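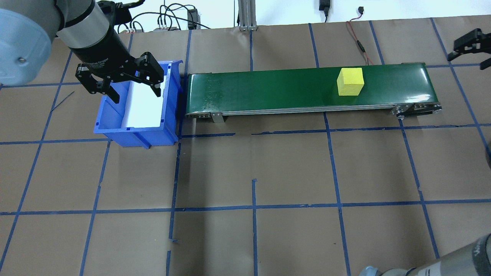

Reviews > Workshop and Bench

May
By Mathias Oberholzer

Kuston bench belt and Jivholm storage bin, used together

I've wanted a little conveyor belt on a table since I was a small boy, so you should take the warm bits of this review with a pinch of salt. I did have a proper reason for buying one (I pack small things into bins, over and over, and I was fed up with leaning across the table to do it), but if I'm being fair I'd probably have found a reason anyway.

The belt is the Kuston, the longer of the two they make, and the bin is the Jivholm in blue. I bought them a fortnight apart from different shops, and they aren't sold as a pair. I'm reviewing them together as I've hardly used one without the other. The belt runs along the table, the bin sits right up against the end of it, and most of what I have to say is about how well those two get along.

First the belt. It's dark green and properly glossy, with a silver aluminium side frame and rounded ends where the belt goes over its rollers. Mine came fully built in a long cardboard box, wrapped in more foam than I'd ever seen in one place, and it was heavier than I'd braced for. It's almost 1000 mm long, so measure your table first! I didn't, and spent a Tuesday evening moving a lamp, a label printer and a tray of odds and ends I've now decided I never needed.

Fixing it down is done with little silver brackets under the frame. The Kuston instructions are a single folded sheet with drawings that seem to be of a different model, but it's simple enough. Put it where you want it, mark the holes, take it off, drill, put it back. I'd say do the whole thing loosely and check it's square to the table edge before you tighten anything. I had mine on a slight slant for two days and couldn't work out why the room felt wrong.

It runs off a 12 volt supply with a speed knob on the lead. At its slowest it's lovely, a steady creep you can keep an eye on while you do something else. The top half of the knob is no use to me whatsoever — anything light slides about when the belt starts, and anything tall goes over. I've put a dab of nail varnish on the knob at the speed I like and haven't touched it since.

Noise was my big worry, and it's fine. There's a hum, and then a soft tick once every turn as the join in the belt comes round. You stop hearing the hum. I still hear the tick, but I quite like it now, and I can have the radio on low in the same room without missing anything.

What about grip? I'd assumed that shiny meant slippery. With a dry belt and a flat-bottomed object it's good. A plain solid block, like the yellow cube I use for setting up, stays exactly where you put it. Soap in paper wrappers, good. Small cardboard boxes, very good. Round tins on their sides, well, what did I expect. The one real letdown was anything in thin slippery plastic, which tends to stay put while the belt starts moving underneath it and then catches up with a little hop.

The shine does show everything, mind you. Any window or lamp over the table puts long bright streaks down the belt, and dust shows up beautifully in them. I wipe mine with a damp cloth at the end of the day and dry it with an old tea towel. Don't use anything with polish in it. I tried some furniture spray I had under the sink and had a very slidy belt until I'd washed it off with washing-up liquid, twice.

Tracking is the thing people grumble about with small belts, and I had some of it too. After a week or so mine had wandered over towards one side frame. There are bolts at the end plates for putting it right, and the trick is patience: a quarter turn, let it run a few minutes, look again. I was heavy-handed the first time and sent it sailing off the other way. It's been straight ever since, apart from one small tweak when the weather warmed up. Do keep the key somewhere you'll find it, as Kuston only give you one and it's tiny.

Now the bin, which cost a fraction of the belt and which I've become oddly fond of. It's an ordinary open-topped rectangular plastic thing with sloped walls and a lip round the rim. Jivholm list it at 400 by 300 and that's the outside of the rim, so don't go buying things to fit the inside on the strength of those numbers. The sloping walls eat up a fair bit of floor. I had a nice set of card dividers from an old drawer that I was sure would drop straight in, and they jammed halfway down.

Those same sloped walls are very good news if you're emptying it, though. You can get a hand down the side, and nothing gets stuck in a tight corner. They also mean spare bins nest inside each other, and I have a stack of them under the table taking up the room of one and a bit. They can stick together if you press down on them, so I leave a strip of card between each.

The lip is comfortable to carry by. I had a rival bin before this, the Lambrechts one, which has a thinner rim that dug into my fingers whenever it had any weight in it. The Lambrechts was a nicer colour (a sort of mossy green) and came with a lid, and I still use it for string. For picking up and putting down all day I'd go for the Jivholm every time.

I keep a white sheet in the bottom of the bin, up one of the inside walls as well, and I'd recommend it to anyone. Blue plastic is surprisingly gloomy once you're looking down into it, and small dark things vanish. With something white in there you can see straight away what's in and what isn't. It softens the landing a bit too. The only bother is glare: under a strong lamp the white bounces a lot of light back at you, and I've swung my lamp round a touch to stop myself squinting. If yours shifts about, a bit of double-sided tape at the top corner sorts it.

So, the two together. They sit beautifully side by side, so close they're almost touching, and I've tried it with a wider gap and wouldn't go back. With a gap you get things on the table, then under the table, then under your chair. Push the bin up snug but leave enough space that the belt isn't rubbing on the plastic as it goes round the roller. I found that out from a squeak I blamed on the motor for most of an afternoon.

Height is where you may need to fiddle. If you want things to drop off the end and into the bin by themselves, you need the rim of the bin lower than the belt, and on a flat table you'll have to raise the belt on blocks or cut a well for the bin. I mostly want things lifted across, so I leave both on the tabletop and it suits me nicely. It's worth deciding before you drill any holes. Kuston sell risers separately and I think the price is cheeky for what they are.

One niggle with the bin: an empty one is light enough to drift. Nudge it with a sleeve and it's off at an angle. I've stuck four little rubber feet under mine and that's cured it. I'd have liked Jivholm to do something of the kind themselves, but at the price I can't get very cross.

I should mention the Asar belt too, as I nearly bought that. A friend has it and I had a good go on it one weekend. It's narrower, with a matt black surface and plastic sides, and it's a good deal cheaper. The grip is better than the Kuston, I have to admit, particularly on those slippery wrappers. But the sides flex if you lean on them, the knob is stiff and jerky at slow speeds, and the motor has a whine that'd drive me out of the room. If you only need a belt now and then, or you're putting one together with children for fun, the Asar would do nicely. For something that's on most of the day I'm glad I paid the extra.

And it is extra. The Kuston was a shade over £300 by the time I'd paid delivery, which is a lot of money for something that moves things from one end of a table to the other. I've grumbled at myself about it once or twice. Then I switch it on in the morning, put something down at the far end, and feel very pleased with the whole arrangement.

Would I buy them again? The bin, yes, without a second thought, and I've already ordered more. The belt, yes, if I was going to use it as much as I do now. I'd want a better instruction sheet and a spare key in the box, and I'd quite like a knob with numbers on it so I could give up on the nail varnish.

Kuston bench belt: four out of five. Jivholm bin, blue: four and a half, with the half knocked off for the drifting.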